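Speaker notes – "Drying Clothes Without a Dryer"
Maddocks Library, evening talk, November

Start when the doors are closed. Thank Nazma Mridha for the room and mention the sign-up sheet for the mending group.

Opening. I lived in a building in Clistmont for 2 winters with no dryer and one radiator that worked. Everything I say tonight comes from that apartment and from the tenant survey we ran afterward. We sent out 400 forms and got 88 back. Read the two comments from the handout, the one on musty towels first. Pause for people to find the page.

Point one is air. A damp shirt in a closed room dries slowly no matter how warm the room is. Open a window a little for the first hour, or put a fan on low and aim it past the clothes. Ask who owns a fan. Most hands go up.

Point two is the spin cycle. Run a second spin before you take anything out. Onni Niskanen will ask about wool, so say now that wool gets one gentle spin and then dries flat on a towel.

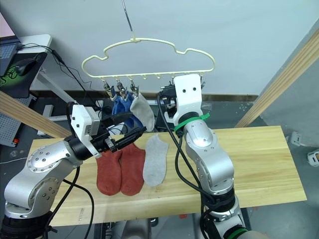

Point three is space, and this is where people with small apartments give up. A folding rack takes up the floor, and a shower rod fills fast with shirts and jeans. Small things should go somewhere else. A hanger with clips along the bottom bar holds socks by the edge and lets them hang down, and it can go on any hook you already have. Leave a gap between pieces. Pass around the one in my bag.

Point four is mold. Keep the rack a hand's width from outside walls. Wipe the window in the morning. If the corner behind the rack smells, move the rack before you buy any spray.

Skip the Fakwood slides if it is past 7:30.

Questions. Dorian Jacquet has the microphone. If someone asks about heated racks – I have only tried one, and it was borrowed. Say so and move on.

Handouts are by the coats. Bring the bag back to the front desk.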